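Climbers on a north wall: notes for the Donstead Garden Society talk
Bindu Alva
11 April 2026

Start with the wall itself. Ask for a show of hands: who has a wall or fence that never gets the sun? (Most of the room, I hope!) Then ask who has given up and put the bins there. I did, for years, and I still feel bad about it, because that wall is now my favourite thing in the whole garden.

Cold walls are kinder than people think. No scorching in June, flowers that last and last, and leaves that stay fresh when everything on the south side has gone crisp. What you do get is slow starts in spring and very dry soil at the foot, and I'll come to the soil in a minute.

Climbing hydrangea first. Pass round the pressed leaf. It sulks. Say this clearly, as people dig it up in its second year thinking it has died. Mine did next to nothing for two whole summers and then went up the wall like a squirrel. White lacy flowers, peeling bark in winter, clings by itself so no wires needed. Not for weak mortar, though. Check the pointing before you plant.

Next, ivy. Expect groans. Let them groan, then talk about the bees in autumn! Keep it below the gutters and cut it back hard once a year, after checking for nests.

Pause here so people can write down names. Spell out Schizophragma, slowly, twice.

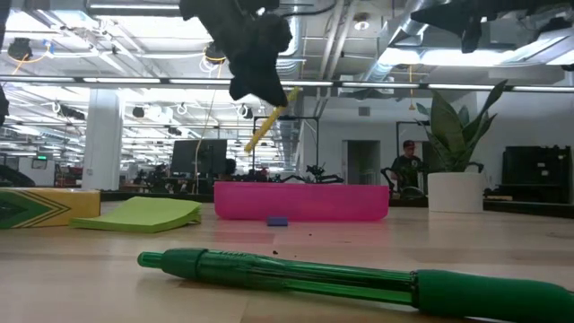

Pens ready: plant names coming up

Clematis alpina. Blue nodding bells in spring, fluffy seedheads afterwards, and tough as anything. No fuss about pruning either, just a tidy after flowering if it has got too big. The big-flowered pale kinds also do well out of the sun, and I'd say the colour holds better. Needs wires or trellis.

Roses. Yes, really! 'Madame Alfred Carrière' is the one to mention. White with a touch of pink, smells wonderful, flowers on a north wall without complaint. Tell the story of the one on the old dairy at Civano (keep it short, last time I ran over).

Planting. Slow down for this part. The soil against a wall is in a rain shadow, so dig the hole 40 cm out and lean the plant back towards the wall on a cane. Plenty of garden compost. Two full cans a week through the first summer, more if it's hot. Mulch, but keep it off the stems.

Wires: set them a hand's width apart at the bottom and wider as you go up. Leave a gap behind them for air. Tie in with soft string in a loose figure of eight. Show the one I brought, and the strangled stem from my own garden as a warning.

Questions. Someone will ask about Virginia creeper, so have the answer ready: lovely in autumn, enormous, think about your neighbours.

Cuttings are on the side table, labelled, please take one each. Remind them to sign the tea list on the way out.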